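Spent most of the holidays so far on the cup task in the kitchen sim, so here are some notes before I forget them. Mostly about planning and tooling, not much learning in this one.

The task: white mug, red cup, marble worktop. The policy gets an instruction and has to pick up the right one and move it. The planner sits underneath and turns the policy's target poses into joint motion. It's the planner I've been fighting.

First problem was the wrist view. Everything the policy knows about the last few centimetres comes from that camera, and when the arm is rotated the worktop is rotated too. My old logging drew the grasp pose in the world frame, and I could never tell by looking whether it was sensible. It now draws it in the camera frame. Should have done that in May.

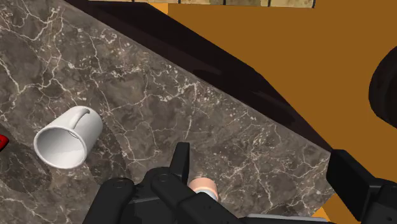 Wrist camera view in sim, gripper open, white mug on the left.

Look at how much of that view is fingers and linkage. We mask the gripper out before the depth goes to the collision map, and the mask was made with the gripper closed. With it open, part of the linkage leaked through and the planner thought there was an obstacle a hand's width from the wrist. Every approach came out as a long detour.

Fix: build the mask from the current finger joint value each time. It costs 2 ms a cycle on my machine and I can live with that.

Second problem, shadows. They're soft and quite dark on this marble, and the veins show through them. The old segmentation model (trained on Gilley, our plain grey worktop scene) kept adding shadow to the mug. The mask centre moved towards the shadow and the grasp moved with it. Retrained with 1000 renders of the marble with the light moved about. Much better, though thick white veins next to a white mug still fool it now and then.

Santeri Partanen asked why I don't just use the ground truth poses, as it's a simulator. I do, for scoring. If the policy gets them too then I've tested nothing I care about. He's right that it's useful for splitting planner faults from perception faults, so there's now a flag for it.

With the flag on, 1000 episodes, 140 failures. All of those are planning or control, with perception taken out. I went through the logs in Trondthorpe (our replay viewer, named after where the first version got written) and sorted them by the last state before timeout.

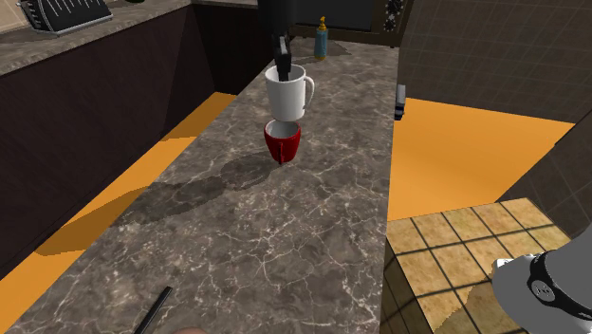 The biggest group was contact between whatever is held and whatever is still on the worktop. The planner attached the held object as a cylinder and ignored the handle. Fine for a tumbler. For a mug it means there's a bit sticking out on one side that the planner knows nothing about. Attaching the real mesh fixes that but planning gets slow, so I went for a cylinder plus a small box for the handle.

Next group: grasps with one finger inside the rim. They're good grasps, but the finger inside counts as a collision with the mug unless you allow that pair. I was allowing it only after the gripper had closed, so the descent got rejected and it fell back to a side grasp it often couldn't reach. Now the pair is allowed from the pre-grasp pose onwards, for the target object only.

The rest are controller timeouts. The arm gets to within tolerance, drifts out, comes back, drifts out again. I think the gains are too soft near the end of the reach but I haven't proved it. Ellwood, the other arm config, doesn't do it with the same trajectories.

Small tooling thing which saved me more time than any of the above: every failed episode now writes out its seed, the plan and the scene state to one file, and the viewer opens it at the failing step. Before this I was scrubbing through by hand.

I haven't rerun the full set with all the fixes together, so no new failure number yet. It's 28 December 2019 and the shared machine is off until people are back.

Code is in the Akalwood repo under planning/attach. The mask change is a separate branch because it touches the camera driver and I'd like somebody else to read it first.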